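Workplace Ergonomics, Unit 4: Drinks on the Desk
Instructor: Constanza Vergara

Recap from Unit 2: reach zones. If you missed it, borrow notes from someone who was awake.

Every desk policy I have read bans drinks. Every desk I have visited has one. We will plan for the desks.

Keep liquids out of the elbow's path. Lids on whenever you walk away. Coasters are allowed, even encouraged, whatever your roommate says.
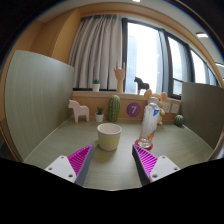
Fig. 5. Open cup and capped bottle, coaster under the bottle only.

For next time: sketch your own desk as it is, before tidying.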